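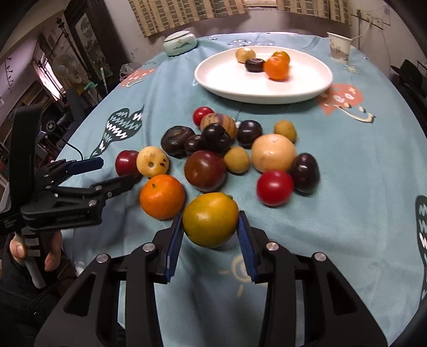 Tema 4. Índices de madurez y manejo poscosecha de frutas

La madurez comercial y la madurez fisiológica no coinciden necesariamente. La primera se define por las exigencias del mercado de destino; la segunda, por el momento en que el fruto completa su desarrollo y puede seguir madurando separado de la planta. El color de fondo es el índice no destructivo más utilizado en almacén, con la limitación de que solo informa de la cara que se examina. En el fruto amarillo verdoso de la fotografía, la parte superior derecha presenta un tono más dorado y el lado izquierdo conserva más verde; una lectura única de colorímetro en cualquiera de los dos puntos daría un valor poco representativo. Por ello se toman dos lecturas en caras opuestas del ecuador y se trabaja con la media.

4.1. Patrón respiratorio

Los frutos climatéricos presentan un aumento marcado de la respiración y de la producción de etileno al inicio de la maduración. Pertenecen a este grupo el tomate, la manzana, la pera, el melocotón, la ciruela y el plátano. Los no climatéricos (cítricos, uva, cereza, fresa) muestran un descenso gradual de la respiración y no mejoran de forma apreciable su calidad gustativa una vez recolectados.

Consecuencia práctica: un tomate recolectado en estado verde maduro alcanza el color rojo en cámara. Una mandarina recolectada con acidez excesiva puede desverdizarse con etileno, pero la relación entre azúcares y ácidos apenas varía. El desverdizado modifica la corteza y no debe confundirse con la maduración.

4.2. Índices habituales

Sólidos solubles. Se miden por refractometría en zumo filtrado y se expresan en °Brix. La lectura debe corregirse por temperatura si el equipo no dispone de compensación automática.

Acidez titulable. Valoración con NaOH 0,1 N hasta pH 8,1 u 8,2, según el protocolo. El resultado se expresa en el ácido predominante: cítrico en cítricos y tomate, málico en manzana y pera, tartárico en uva.

Índice de madurez. Cociente entre sólidos solubles y acidez titulable. Es un índice adimensional y solo permite comparar lotes de la misma variedad.

Firmeza. Penetrómetro con émbolo de 8 u 11 mm, según especie, tras retirar una porción fina de piel. La velocidad de penetración influye en el resultado y debe mantenerse constante en toda la serie.

Test de almidón. Inmersión del corte ecuatorial en solución de yodo y yoduro potásico. Aplicable sobre todo a manzana.

4.3. Compatibilidad en almacenamiento

El almacenamiento conjunto exige comprobar tres condiciones: temperatura, humedad relativa y sensibilidad al etileno. El tomate sufre daño por frío por debajo de 10-13 °C, con umbral variable según el estado de madurez. La manzana se conserva normalmente entre -1 y 4 °C y es una fuente importante de etileno, por lo que no debe compartir cámara con productos sensibles.

4.4. Ejercicio: lote Barnine

La central de Clalia recibe una partida de manzana de 1.837 kg procedente de la finca Barnine. En la línea de selección se apartan 131 kg por defectos de piel y 138 kg por calibre insuficiente.

a) Calcular el porcentaje de destrío total y el correspondiente a cada causa.
b) Indicar qué índices del apartado 4.2 se determinarían antes de asignar el lote a conservación prolongada o a venta inmediata.
c) Razonar si el lote puede compartir cámara con una partida de tomate en viraje.

Resultado de a): destrío total, 269 kg, 14,64 %; por piel, 7,13 %; por calibre, 7,51 %.

Para la sesión práctica se entregará la hoja de registro Dusumon ya cumplimentada, con las dos lecturas de color por fruto y la media. El refractómetro se ajusta a cero con agua destilada antes de cada serie.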